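Arrêter n'est pas réparer

L'incident de février chez Stoko tient en quelques lignes. Pendant un essai de rangement de vaisselle, la pince a serré plus fort que la consigne, le bras a poursuivi sa descente et une assiette s'est fendue sous la pression. L'opératrice se tenait à deux pas. Elle a appuyé sur l'arrêt d'urgence, le bras s'est figé, et l'atelier a repris l'après-midi même, après un redémarrage du contrôleur.

C'est cette reprise qui me gêne. Une assiette cassée ne vaut pas un article. Un défaut d'effort dont on ne connaît pas la cause, si, surtout quand la machine est remise en service dans les mêmes conditions et avec la même personne à côté.

Le rapport interne, que j'ai pu lire, parle d'un « comportement transitoire ». L'expression revient souvent dans ce métier. Elle veut dire que le défaut n'est pas réapparu pendant qu'on le cherchait. Chez Stoko, on l'a cherché en rejouant la même séquence 4 fois, à vide, pince ouverte. Or le défaut s'était produit pince fermée, sur un objet. Les essais ne pouvaient pas montrer grand-chose.

Hortensia Bedoya, qui a longtemps fait de la maintenance sur des lignes d'emballage avant de passer à la manipulation d'objets courants, m'a décrit la différence entre les deux mondes. Sur une ligne, la pièce est toujours la même et l'écart se voit tout de suite. Sur une table de cuisine, le bras passe d'un bol à une tasse, d'une banane à une bouteille, et un effort anormal se confond avec une prise difficile. On peut donc laisser passer longtemps un capteur qui dérive.
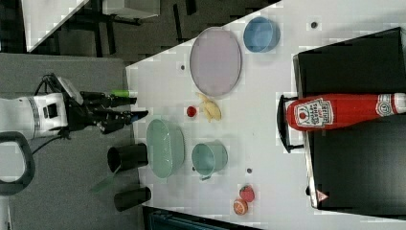

Faut-il consigner un arrêt d'urgence quand personne n'a été blessé ?

Il faut le consigner à chaque fois, avec l'heure, la tâche en cours, l'objet tenu et la version du logiciel, et ne relancer le bras qu'une fois la cause écrite noir sur blanc.

On m'objecte que ce serait ingérable. Un atelier d'essai enregistre environ 1000 prises par semaine, les ratés sont le quotidien, et si chacun bloque le poste, on ne travaille plus. L'argument est sérieux, mais il mélange deux choses. Un objet qui glisse est un raté. Un bras qui dépasse l'effort autorisé est une panne de sécurité, même si le résultat sur la table se ressemble. Les logiciels actuels, y compris Mussa, qui équipait le poste, savent très bien distinguer les deux dans leurs journaux. Encore faut-il que quelqu'un les ouvre.

Chez Bustura, où la règle est plus dure, tout dépassement d'effort met le bras hors service et la remise en route demande 2 signatures. Les équipes s'en plaignent, et je les comprends - attendre un collègue pour rallumer une machine qui semble aller bien n'a rien d'agréable. Mais le collègue relit le journal avant de signer, et il lui arrive de refuser.

Stoko a depuis remplacé le capteur de la pince. Le rapport ne dit pas si l'ancien a été testé. Je voudrais qu'il le soit, et que le résultat soit transmis aux autres ateliers qui utilisent le même montage, même si cela doit retarder le programme de quelques semaines.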